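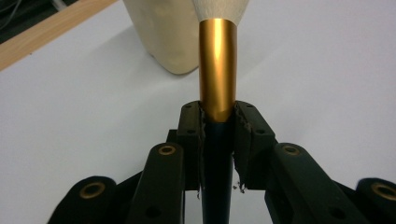 I own more makeup brushes than I use, and for years I kept all of them in a mug on the bathroom shelf. In April I took everything down, washed the lot, and threw a fair number away. It took most of a weekend morning and part of the next one. I wrote down what I did so I'd remember it for next time, and this is the tidied-up version of those notes.

The white-bristled powder brush with the gold ferrule was the one that got me started. White bristles show everything. With the black ones you can go months telling yourself they're fine, and then you press one into a wet washcloth and see what comes out. A pale brush gives you no such cover. I'd use it with a tan powder and by the second week it looked like it had been dropped in a flower bed.

How often I was washing them before: hardly ever. Maybe twice a year, plus whenever I got pink eye or a cold sore. My aunt Elfriede Hauser did hair and makeup at a salon in Eston for 32 years and she washed hers at the end of every working day, so I grew up knowing better.

What I used

A bar of plain unscented soap, a bottle of baby shampoo, two old hand towels, a cereal bowl and a wide comb. I also have a silicone scrubbing mat made by Plerkix that a coworker gave me. It has ridges on one side and little nubs on the other. The ridges are good for foundation brushes. The nubs don't do much that my palm doesn't do, and the suction cups let go of the sink every few minutes.

I've bought the special brush cleaners before. The spray kind is handy between washes when you want to switch eyeshadow colors. For a real wash I can't tell the difference between those and the baby shampoo, and the shampoo was already under the sink.

The washing

I did them in order of size, small ones first. My water runs hot fast, so I let the bowl fill and then added cold until it was barely lukewarm.

Hold the brush with the bristles pointing down the whole time. The thing you want to keep dry is the inside of the ferrule, the metal sleeve, where the glue is. Most of the brushes I've ruined, I ruined by dunking them up to the handle and leaving them there while I did something else. The glue goes soft, the bristles start to come out a few at a time, and then one day the whole head turns in your fingers.

So: wet the bottom two thirds of the bristles, put a drop of shampoo in your palm, and move the brush in circles. Rinse under the tap, still pointing down. Do it again. The powder brushes took two rounds. The foundation brush took five, and I used the bar soap on that one because it cuts through the oily stuff better. Concealer brushes are as bad as foundation brushes, only smaller.

When the rinse water is clear, squeeze the bristles gently toward the tip with a towel. Don't twist. I used to twist, and I have a blush brush that now has a permanent lean to it. It still works, but it goes on the cheek at an angle you have to plan for.

Big fluffy brushes need to be put back in shape while they're damp. I comb them once, lightly, and then cup my hand around the head and turn it a couple of times. If you skip this they dry in clumps.

Drying

I lay them flat on a folded towel with the heads hanging over the edge of the counter, so air can get all the way around. Don't stand them up in a cup while they're wet, or the water runs down into the ferrule and you're back to the glue problem. The little eye brushes were dry by dinner. The dense ones took until the following afternoon. It was raining and the bathroom never really dried out, so I moved the towel to the kitchen counter overnight, next to the bread.

I tried a hair dryer once on the cool setting. It made the brushes puff out and stay that way for days. I wouldn't bother.

What went in the trash

Anything that shed more than a few bristles during the wash. Anything with a loose head – I pulled on each one, not hard. The sponge-tip applicators that come in eyeshadow palettes, which I had been saving in a sandwich bag for no reason I can name. A lip brush with a cap that hadn't closed right in years. A fan brush from a holiday set that I never learned to use.

I glued one back together. It was a medium angled brush from Steiner and I've had it a long time, and the head had come off clean. A small amount of craft glue inside the metal, pushed back in, left alone for a day. It's held so far. I wouldn't do it for a cheap one, and I wouldn't do it twice for the same brush.

Scratches on the metal or chipped paint on the handle didn't count against anything. I used to replace brushes when the handle got ugly, and that's money I'd like back. The handle has no effect on your face.

Where they live now

The mug was the real problem. It sat right next to the sink, it collected dust and toothpaste spray, and everything was packed in so tight that the heads got crushed against each other. To get the one I wanted I had to pull out three others.

Now the ones I use every day are in a tall glass on the dresser in the bedroom, heads up, with plenty of space between them. I thought about a lidded holder. Wondby makes a clear one with a flip top that a lot of people seem to like, but I couldn't see how I'd keep the inside clean, and the glass goes in the dishwasher. The rest are in a drawer, lying down in a cutlery tray I cut to fit. I put a strip of shelf liner under them so they don't roll when the drawer opens.

Travel brushes stay in their roll in the suitcase. They got washed with the others, but I let them dry an extra day before rolling them up. A damp brush in a closed roll smells like a basement.

The schedule

I'm not going to wash brushes daily, and I know that about myself. What I've settled on is foundation and concealer brushes once a week, when I change my pillowcase, and the powder and eye brushes once a month. The weekly ones take ten minutes. So far I've missed one week, when we had people staying and the bathroom was never free for long.

My skin along the jaw has been a little calmer, though I switched moisturizers in the same month, so I can't say which one did it. The one thing I can say for sure is that powder goes on better with a clean brush. It picks up less at a time and doesn't leave a stripe where it first touches down. I'd been blaming the powder for that, and I had a replacement sitting in an online cart. I took it out.

Next is the drawer of nail polish, some of which has separated into two layers and a third thing at the bottom. I'm putting that off until it's warm enough to have the windows open.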